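October, evening. Workshop notebook, Dromholm build 1107

Continued from the last page. The save problem is still there, but I understand it better now, so I write it down before I forget.

When the player leaves Brutberg by the east gate with a full party, the game saves correctly. When he leaves with one member missing (the miner is taken away by the story at that point), the save writes the fourth slot as empty, and on loading the whole battle order moves by one place. So the healer stands in front and dies in the first round. Two testers complained that the second chapter is too hard. It is not too hard, it is this.

The repair: keep the slot number with the character and do not calculate it again on load. I changed it in the save code and in the camp menu. The old saves will load with the wrong order one last time, then they are right. I think we can live with it, but it must be in the release notes.

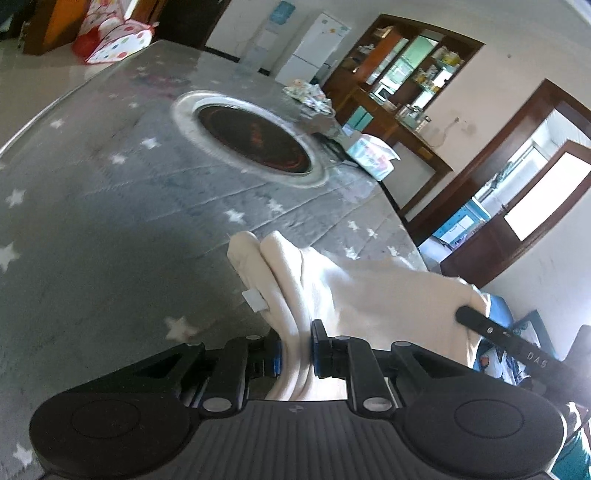

Balance of the frost mines. I played the first part three times with the same starting level, 11, and no shop visits.

First run: arrived at the lift with two potions, everybody alive. The wolves on the bridge are the only fight where I had to think.
Second run: avoided the side tunnel, came to the lift one level lower. Lost to the foreman. His double strike does 80 damage to anybody without the iron charm, and at this level the mage does not have so much health.
Third run: same way as the second, but I defended in every turn when he raises the hammer. Won, slowly. It took too long and I was bored in the middle of it.

My opinion is that the double strike can stay strong, but the raised hammer must be easier to notice. At the moment there is only the sound, and many people play without sound. I suggest that his name in the turn list changes colour one turn before. This needs no new animation. I have not asked the others yet if they agree.

Also the foreman should not heal himself below half health. It was added in the spring, when he was too weak, and later his armour was raised too, so now he has both. I removed the healing in my local copy. With this change the fight took me 15 turns, which feels right for a boss who comes so early.

Random encounters: the counter still runs when the player walks against a wall. I stood in the corner behind the ore carts with the key pressed and got four fights without moving. Funny, but it is an easy way to collect experience. Not repaired today. Look in the movement code, probably the step is counted before the collision check.

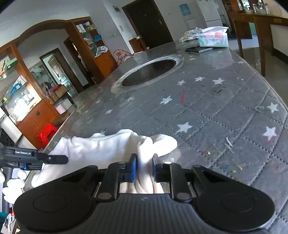
Dialogue. The Nair conversation on the second floor repeats her first line if you talk to her again after the lift is working. The flag is set, I checked it in the debug window, but the dialogue file looks for the flag with a capital letter at the beginning. Corrected. There can be more of these, so please, everybody, only small letters in flag names from now on.

In the same conversation she calls the sword "Justosik" and in the inventory it is "Justosik Blade". For me the short name is better and it fits in the equipment window, where the long one goes over the border. I left both as they are until we decide.

Music: the mine theme starts again from the beginning after each battle. With the short distance between fights you hear the same few seconds all the time. We must remember the position before the battle and continue from there. The engine can do this, the function is already used for the tavern.

Still open:
- encounter counter at walls
- colour of the foreman's name in the turn list
- Justosik, long or short name
- music position after battle
- test an old save made inside the lift, I did only the ones made at the gate

Late addition, after dinner: loaded a save from inside the lift. The order is correct, but the lift goes down again although it is already at the bottom, and the party walks out into black. Going back with the stairs is possible. I will look at the lift state next, before the encounter counter.

Dromholm workshop notebook | Contact: use the form on the project page | Back to top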